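I Quit Buying Mixers and Started Making Syrup

So the thing that set me off was a bottle of ginger syrup. I'd bought it for a birthday thing back in December, used it for two drinks, and then found it in the fridge door months later with a crusty ring around the cap and a smell I can only call "cough drop." I poured it out, looked at the other bottles in there (grenadine! why did I own grenadine!) and decided that was it for me and store-bought mixers.

I am not a fancy drinks person. I don't have a bar cart. What I have is one cabinet over the stove that gets too warm, a strainer I stole from my own tea stuff, and a husband who will drink anything as long as it's fizzy. But I do like a little something at 6 pm while the pasta water is taking forever, and half the time it doesn't even have booze in it.

Plain simple syrup is where I'd tell anyone to begin. Sugar and water, same amount of each, warm it up until the sugar disappears, let it cool, jar it. I was a grown adult before I knew that was all it was. My friend Nuria Lemma laughed at me pretty hard when I told her I'd been paying for it.

From there I got a bit carried away. The ginger one took me 5 tries. The first batch I barely simmered and it tasted like sugar water that had walked past some ginger. The second I boiled to death and it went bitter. What finally worked was grating the ginger on the big holes, peel and all, putting it in the hot syrup with the burner OFF, then putting a lid on and going away for an hour. It's got a real burn to it now and I love it. I put it in soda water, I put it in tea, I put it on vanilla ice cream once and ate that standing at the counter.

Rosemary was fine. Basil turned brown and sad looking but tasted great, so I just don't serve that one to company. Lavender I will not be discussing except to say that Mervin Sandhu from across the hall took one sip and asked if I'd washed the glass properly.

Now, the thing that made the biggest difference wasn't even the syrup. It was measuring. I was a "glug" person for years – a glug of this, a bigger glug of that, then more syrup because it was too sour, then more lemon because it was too sweet, and pretty soon I had a vase of lemonade. Jianhua Ye, who I used to wait tables with, told me to just write down one drink I liked and make it the same way every time for a week. Boring advice! I was a little offended! But I did it, and by the end of the week I could tell when a lemon was off, or when I'd let the syrup get too thick, because everything else was the same.

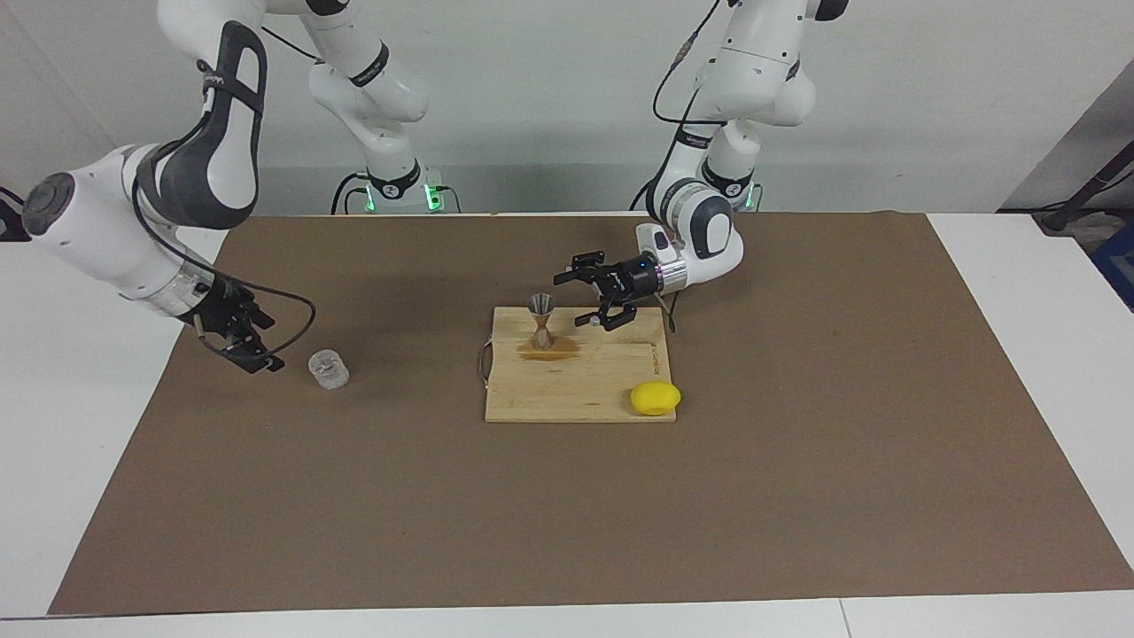 My house drink at the moment is three quarters of an ounce of lemon juice, three quarters of ginger syrup, and then soda water up to wherever. If it's that kind of evening, an ounce and a half of gin goes in first. Lemons vary like crazy so taste before you add the bubbles. And roll the lemon on the counter with your palm before you cut it, pressing down pretty hard. I get noticeably more juice that way and it feels good after a long day of email.

Storage, because my sister-in-law asked: clean jar, fridge, label with what it is. I skipped the label once and put rosemary syrup in my coffee. The plain kind keeps for a few weeks for me, the herby ones I try to finish faster, and anything cloudy goes down the sink. If you make it with twice as much sugar as water it lasts longer, but then you need less of it in the drink, and I always forget and end up with something you could pour on pancakes.

I did add up what I'd spent on mixers last year from the grocery receipts (I keep them in a shoebox, don't start) and it came to 13 bottles. Most of them got thrown out more than half full. Sugar is cheap and ginger is cheap and I already had the jars from spaghetti sauce.

Next up is a strawberry one when the good berries show up, and I want to try the peels-and-sugar trick where you let lemon peels sit overnight and they make their own syrup. Harpreet Morin swears by it. If you've done it, tell me how long you left yours, and whether you used the white part or peeled super thin.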